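Wiken Bench Cell, tabletop manipulation station
Supplied and serviced by Hendriks, Mavdale workshop

The Wiken bench cell is a single-arm station for teaching, testing and demonstrating pick-and-place work with household items. It comes with the table on its rail frame, the arm with gripper, the controller cabinet and the cable set. Objects for the table are chosen by the customer. We deliver it assembled and aligned, but the last adjustment must always be made on your own floor, as no two floors are the same.

Setting up

Place the cell where you can walk along both long sides. Lower the four feet until the castors turn free, then level the table along its length first and across its width second. Please do not level with the arm stretched out, the frame will bend a little and you will get a false reading. The controller cabinet stands on the floor behind the arm and needs 8 cm of free air on the fan side.

The top plate is white and wipes clean with a damp cloth. Do not use acetone or any scouring powder. The holes in the top are left open so that fixtures can be fitted from underneath, and crumbs and small screws will also find them, so look under the table once in a while.

Gripper fingers and cables

The fingers are wear parts. Check them every month for play at the pivot and for rounded tips. To change them, send the arm to the service position, switch off at the cabinet, wait until the display is dark and only then loosen the two bracket screws. The new pair goes in with the same screws and a drop of medium threadlocker. After this you must run the finger calibration again, otherwise the cell will close too far on thin things like cup rims and plate edges. 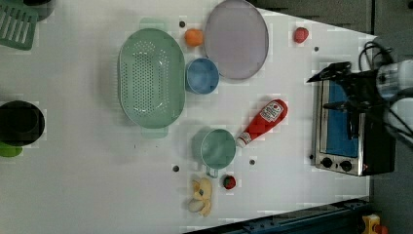
Cables deserve more attention than they usually get. The loop near the wrist must be long enough for the full turn of the last joint, but it must not hang so low that it can catch a handle or an open door. Turn the joint by hand through its whole range with the power off and watch the loop. If the jacket has become shiny at one place, it is rubbing there. Move the clip one position back, and if the shine comes again, order the longer cable, part 925.

For tall objects on the table the arm needs a higher travel path. This is set in the Drusurik panel under Motion, Clearance. Measure the tallest object, add 49 mm and enter the sum. Many of our service calls are from customers who brought in a bigger appliance and forgot this value. The arm will then stop with a contact fault, and the gripper bracket is usually a bit bent. A bent bracket should be replaced — please do not straighten it in the vice, it will never be true again.

Yearly service

Once a year we recommend a visit, or you can send us the arm alone. Aurel Neagu in our workshop opens the wrist, cleans out the old grease, changes the seals and checks the brake on every joint. The arm is normally away from you for two weeks. In May the waiting time is longer, when the colleges all book together.

If you prefer to do the work yourself, kit 71 contains seals, grease, bracket screws, cable clips and one pair of fingers. Instructions are printed in English and French. Colour marks on the clips show the order in which they go back on the arm, starting with grey at the base.

Spare parts and questions

Leonie Bolger answers the parts line in the mornings until noon. Have the serial number ready, you will find it on the plate below the base flange. For gripper faults please write also the fault code and what the cell was picking up at that moment, it saves one phone call.

Brackets and fingers are kept in stock in Mavdale. Top plates are cut to order.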